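Sondley Household Words

A word list of everyday names for things kept in kitchens, sheds and spare rooms, collected in Sornthorpe and the villages near it.

Version 2, July 21, 2023

What is in it

895 entries in one CSV file, encoded as UTF-8. Each row has a headword, a plain meaning, the village, the speaker's age band and a note field. The note field is often blank. Spellings follow the speaker where they had a view, otherwise Béla Kelemen's.

How it was collected

Aslı Yazıcı recorded 29 speakers at home. Sessions ran for 30 minutes. The recordings are not included, as consent covered the written list only.

Changes since version 1

Duplicate rows from Sondley merged. "Swiller" moved from sinks to buckets. Age bands corrected in the May sessions.

Notes on the container words

The words for containers gave the most trouble, and the meanings in that group are still uneven. Speakers split them by shape and by how they are held. 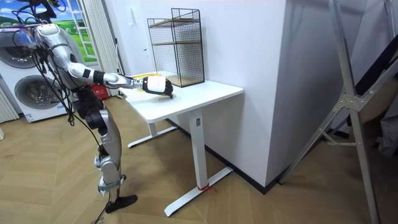 "Tottle" is entered as any upright vessel you can close one hand round. The white cylinder held over the desk would be a tottle, whether it is a bottle or some other container. With a handle it becomes a "lugget", and three speakers use that for jugs too.

Known gaps

Very few garden words. No speakers under 20.

Licence

CC BY 4.0. Corrections go in the issues page, one word per issue.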